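Flurnen Tabletop Display Set
Table, cloth backdrop and letter kit

Overview
The Flurnen set is a compact display station for shop counters, craft fairs and classroom corners. It consists of a light wooden tabletop with a curved far edge, a support frame that stands behind it, and a black fabric backdrop that hangs from the frame and wraps around the top and both sides. Cut-out letters attach across the top of the cloth. The set is sold through Prustico and can be put together by one person with the hex key supplied.

Tabletop
The top is wood with a fine, pale grain and a clear matte finish. Two round holes are drilled near the back edge, one toward each side. The holes accept the cable sleeves sold separately, or they can be left open. Maximum evenly distributed load is 35 kg. Wipe with a damp cloth. Do not use scouring powder or solvent cleaners.

Frame
Steel tube, push-fit joints with spring buttons. The frame clamps under the table and does not use the drilled holes. Frames delivered before November have screw joints and need adapter part 8 to take the current backdrop.

Backdrop
Black fabric, hemmed on all sides, fastened to the frame with hook-and-loop tabs. The cloth ships folded and will show creases on first use. Most of these drop out after the backdrop has hung overnight. A cool iron on the reverse side is acceptable — no steam near the tabs. Fabric weight is 200 g per square meter.

Letters
Letters are supplied in mixed colors and ordered by the word. Each has two pins and can be tilted before the pins are pressed home, so that a word follows the arc of the backdrop. Pins leave small marks in the cloth. Plan the spacing on the floor before mounting.

Arranging goods
Small household items should stand clear of the back edge and slightly apart. Tall or open pieces go on the far half of the table. Flat and long pieces go nearer the front, where their full outline can be seen. Pale objects read well against the black cloth; dark ones need more light from the side. The layout below uses a cream mug, a brown coaster and a mint-green toothbrush laid lengthwise.

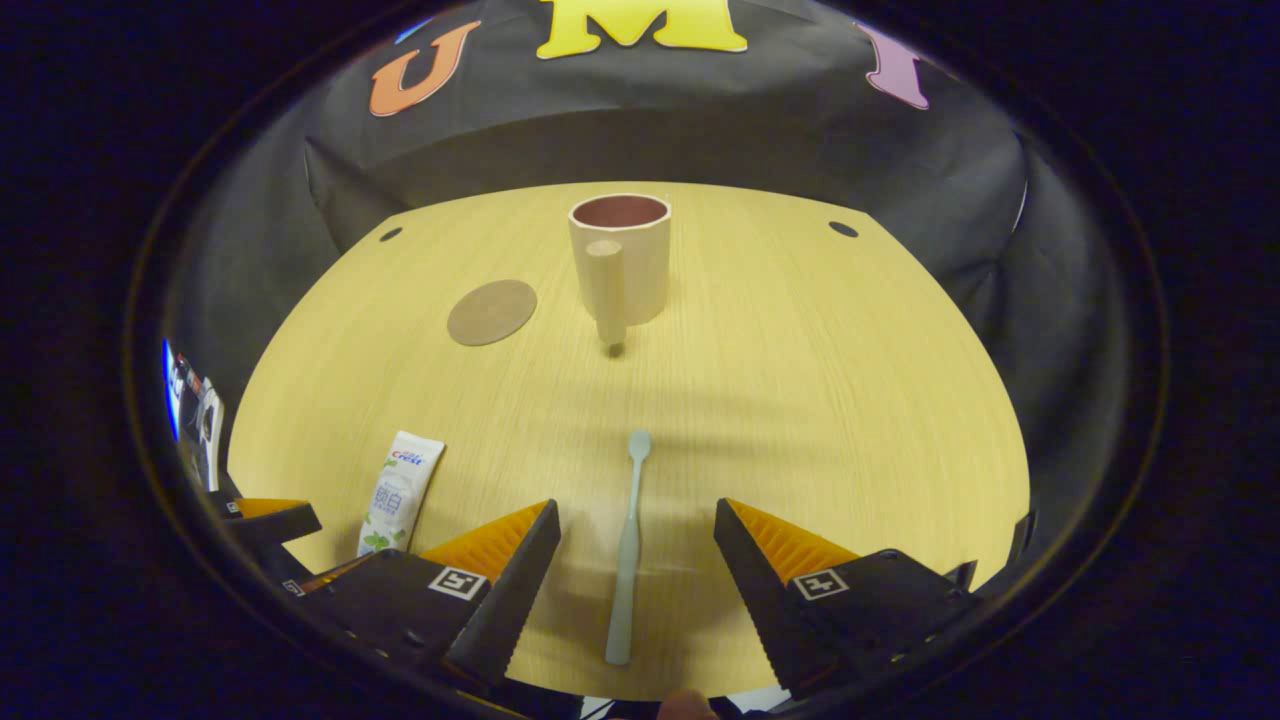 Supplied parts
Tabletop, 1
Frame with clamps, 1
Backdrop, 1
Hex key, 1
Letter pins, 2 per letter
Letters, as ordered

Goods for display are not included.

Spare parts
Replacement cloths, clamps and single letters can be ordered from Prustico by part name. State the frame type (screw or push-fit) when ordering a cloth. Questions on fitting go to Tomomi Koyama in the parts office.

Page revised 2 April 2024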